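Fekton flies second electric demonstrator from Fosercombe

07/02/2018

Fekton has flown its second battery-powered demonstrator, the Sanelon, from the grass strip at Fosercombe. Two circuits, one low pass, back on the ground before the wind got up. No problems reported with the motor. One with the radio, which dropped out on the downwind leg and came back by itself.

Jagadeesh Pisharody was at the controls. He has done all the taxi runs since the wing went on, and the short hops down the strip too.

"Very quiet, a bit twitchy in pitch, stops climbing sooner than you'd like," he said afterwards. "But it flies like an aeroplane. I'd have gone round again if they'd let me."

They wouldn't. The test card said two circuits and the insurers had seen the test card.

The Sanelon is a two-seater, side by side, high wing, fixed gear. The right-hand seat is out for now and the space taken up with recording kit and ballast. Fekton is not giving a top speed. Range is put at 200 km on paper with reserve, though the firm says it won't stand behind that until the winter flying is done and it has seen what the cold does to the packs.

Battery packs come from Fernandes, which also did the ones for the first airframe. That one never got past high-speed taxiing. Cooling was the trouble then: packs too close together, no air getting to the middle ones. The new boxes sit behind the cabin with a duct either side and a drain underneath. They weigh more. Fekton took the weight out of the seats and the door frames to make up for it, and has moved the main wheels back a touch as well.

Maximum take-off weight stays under 800 kg. Whether it stays there once the second seat and the parachute go back in is the question everyone at the strip was asking, and the answer from the firm was a polite "we think so".

Charging is still slow. The hangar supply at Fosercombe was put in for lights and a kettle, more or less, and a full charge from it is an overnight job. A new cable is promised for the spring. Until then the programme is one flight a day at best, and none at all if the paint shop next door is using the compressor. 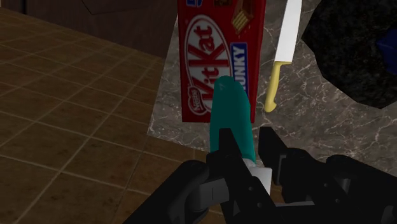 KitKat Chunky box on the worktop, computer-rendered.

Next step is a longer flight, staying within gliding distance of the strip. Then climbs to 300 metres and above with the power cut back in stages, to see how the propeller behaves when it is being pushed round by the air. Fekton would like to get some energy back that way on the descent. Pisharody is less bothered. "Nice to have. I'd rather have the climb rate."

The prop is a fixed-pitch one borrowed from an earlier project and nobody is pretending it suits the motor. A variable-pitch unit has been ordered but delivery has slipped, and slipped again. Not expected before the first public showing, whenever that is. No date for it yet.

Noise was measured from the road during the low pass. Figures not out. Residents on the Fosercombe side have asked for them, having had a fair bit of trouble with the tow planes over the years, and the airfield has said it will pin them up in the clubhouse and send a copy to the parish. One man walking his dog along the boundary asked when it was going to take off. It had just landed.

On money, Fekton says the flying is paid for to the end of the year. Beyond that it needs either a partner or orders. It has had letters of interest from over 200 would-be buyers, flying schools mostly, but no deposits have been taken and the firm says it will not take any until there is a price it can keep to. Schools want something cheap for circuits, it says, and that is what the Sanelon is meant for. Short hops, lots of landings, plug in, go again. With the present charger the "go again" part is some way off.

Approval is further away still. The demonstrator flies on an experimental permit with a string of conditions attached: daylight only, good visibilty, no passengers, no flight over houses. A production aircraft would need a good deal more paperwork and probaly a different battery box, as the current one has not been fire tested in the form that is flying now. Fernandes has a sample on the bench and expects to burn it in the next few weeks.

Weather looks poor until late February. The Sanelon goes back in the hangar for an inspection of the engine mount, plus a new radio. The old one has been taken out and nobody can find the fault.

Visitors are asked to ring the airfield office before turning up. Parking by the lower gate is closed, too muddy.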